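Norkholm Open Courseware
Home | Courses | Handouts | Reading Lists | Sign in

AUTOMATION AND EVERYDAY WORK
Handout for Session 10: Can It Do the Chores Yet?

Read this before class and bring it with you. The short answer to the title is "some of them, slowly, if you put the parts where it likes them." The long answer takes up the rest of the session.

Our running case is flat-pack assembly: tubes, sockets, a molded top or tray, and two arms to bring them together.
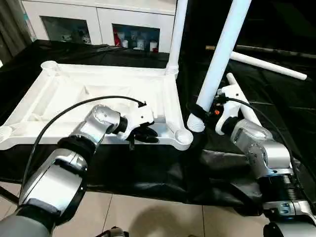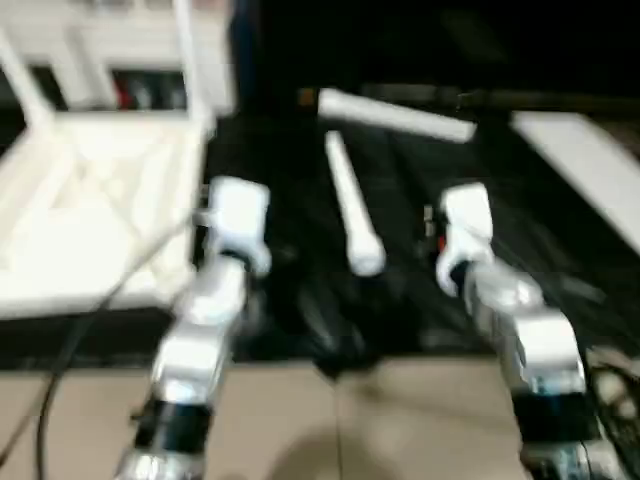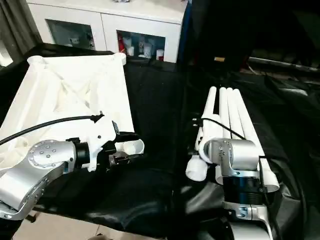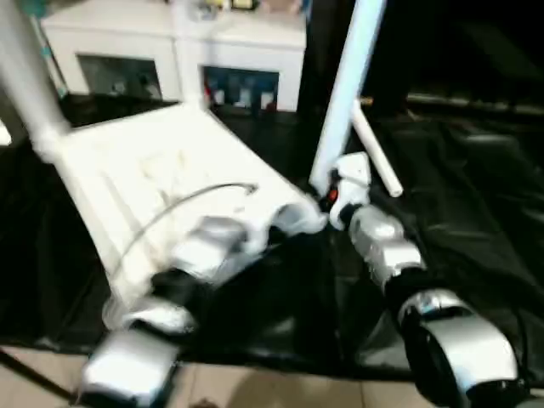 1. Why assembly is a fair test

People who sell robots like to show them waving. Waving is easy, because the air doesn't push back. Putting a tube into a socket is a different business. The tube has to be at the right angle, the socket has to stay where it is, and the last half inch involves a kind of wiggle that you learned as a child and have never once had to explain.

In the first picture one leg is standing in its corner and another is held at a slant next to the near-right socket, with the left gripper pressed on the rim. Look at that left gripper for a while. Half of assembly is holding things still, and it gets none of the applause.

Try this at home with any small table that comes apart. Put the legs on using one hand only. Most students last two legs before they bring in a knee. Our robots do not have a knee. Write down what your other hand wanted to do and when; we will use your notes in Section 4.

2. Three words we will need

Fixture. Anything that holds the work so you don't have to. A factory is largely a collection of fixtures with a roof on it. A living room has a rug and a cat.

Compliance. How much a hand gives when it meets something. Too little and the part jams or cracks. Too much and you are stirring soup. People change theirs all the time without noticing. For machines it has to be built in or programmed in, and either way somebody's weekend goes into it.

Tolerance. How wrong you can be and still be right. Cheap furniture has generous tolerances in some places and none at all in others, and the instruction sheet won't say which. A collar or a tapered end helps a great deal.

3. The shop floor and the kitchen floor

Students often ask why factories have had robots for decades while the rest of us still fold our own towels. The factory cheated. It moved the world to suit the machine. Parts arrive in the same place, facing the same way, under the same lights, and if they don't, a bell rings.

Take the invented-sounding but perfectly dull word "presentation," which on a shop floor means how a part is offered to whatever has to pick it up. In the second picture two white rods lie on the black surface, one pointing away and the other almost crosswise beyond it. In the third, four pipes lie parallel with a short fitting beside them. Ask of each: where would you grab first, and would you have to turn the part over in your hand to use it? You can do that turn without looking. A two-fingered gripper generally has to put the thing down and pick it up again, like someone eating with mittens on.

Homes don't present anything. Homes leave it under the couch.

The Giltordale packing shed, which we covered in June, is the middle case. They automated the lifting of 1153 crates a shift and kept people on the one job that looked easiest from the office, which was straightening the crates that came in crooked. The manager described this as a temporary arrangement. It was in its second year when we visited.

4. How to grade a chore

We use the Zeditz sheet, which is crude and works well enough. For any chore, score each line from zero to five, where five is hardest on the machine.

a. Do the parts bend, spill or tangle?
b. Do they turn up in a different place each time?
c. Does the job need force in one direction and care in another?
d. Can the machine tell when it has gone wrong?
e. Can it undo what it did?

Line d is where most good-looking demos fall over. A person feels a leg seat itself. A machine may push, record a success and move on to the next corner with the first leg leaning like a fence post.

Last term's class scored 451 chores between them. Laundry folding came out badly, as it always does. Table assembly landed in the middle, well behind vacuuming and comfortably ahead of making a bed with someone still in it (a student from the nursing program insisted, and she had a point).

5. What to believe when you watch a demo

Ask how many tries it took. Ask who put the parts out. Ask whether the video was sped up, and then look in the corner for the tiny "8x." Ask if a person was steering. There is no shame in a steered robot, and a good deal of useful research depends on them, but it answers a different question from the one in our title.

A still picture tells you even less. From the four at the top you can say what is being held and what is lying on the cloth. You can't say whether any leg was pushed home, or how long the business took. Keep those claims apart in your write-ups. I take off marks for this and I enjoy it.

6. For next session

Read the Ejigu chapter on grasping, skipping the math if it makes you unhappy. Score one chore from your own home on the Zeditz sheet, and time yourself doing it with one hand. Half a page is plenty. If something breaks, include it in your results.

Handout revised December 18, 2018

14 shares | 3 comments
Contact the course office | © Norkholm Open Courseware | Back to top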